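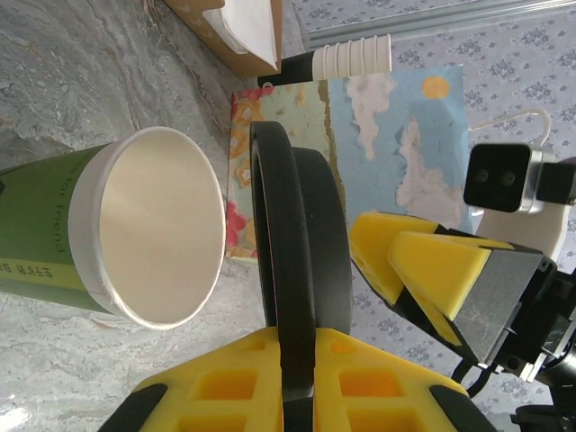 Most of what I know about recording good demonstrations I learned by recording bad ones, so this is the page I wish I'd had in October when I started teaching a pair of arms to do small jobs around a room. I'm assuming you've got your arms moving and your wrist cameras talking to the computer, and now you want examples to train on. Start with one object and one sentence. Mine is usually something like "stand the cup up", and a green paper cup on its side with the open mouth towards the gripper is a lovely first start position, as the fingers have an obvious rim to go for. Turn the same cup round and it's a different problem! Save that for the second batch.

Write the sentence down before you record anything. I keep mine on a card by the keyboard, because by the afternoon I've drifted into doing a slightly different task and haven't noticed. Chukwuemeka Dauda calls this "task creep" and he's caught me at it twice.

Then do a dry run. Drive the arms through the whole job without recording, and watch the wrist view while you do it, not the arm. If you can't tell from that little picture what to do next, the model is going to struggle as well. When two arms are sharing a table I also park the second one in the same spot each time, unless it has a job to do.

Now record. Leave a short pause at the start, do the job at a steady pace, open the fingers, back away, stop. Don't rush the last bit — I threw out most of my first batch for stopping the recording while the fingers were still closed, and the policy I trained on the rest was very reluctant to let go of anything.

Between recordings, move things. Shift the cup a bit, turn it a bit, swap what's standing behind it. I do five recordings per layout and then change the lot. Bukola Onuoha does two and swears by it, but she's tidier than me and resets much faster.

Once the cup is going well, try something awkward. I'd leave it until you've got a decent pile of easy examples, partly for the model and partly for your own patience.

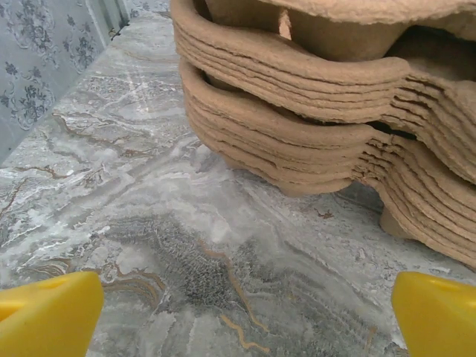 Big, repetitive things are where I'd go next, and they need a slower hand on the controls. You're looking for one place to grip, and you want to pick it out before you start moving. A stack of pulp egg trays is a good test of that, with all those wavy rims nested together and every edge looking much like its neighbour. Come in low with the fingers wide open and plenty of clear floor between them, then stop for a moment and check where you're heading. I know I said steady pace earlier, but a small pause before contact is fine as long as you do it every time.

Keep your failures, by the way. Put them in their own folder with a word or two in the name (slipped, missed, wrong tray). A fumble followed by a clean recovery can go in with the good ones; Amarachi Odukoya talked me into that and I've come round to it.

My last set came to 154 recordings, and I watched every one back at double speed with a mug of tea before training. I binned 7. Do your watching the next morning if you can, when you've forgotten which ones you were proud of.

Next page: naming your files so you can find them again.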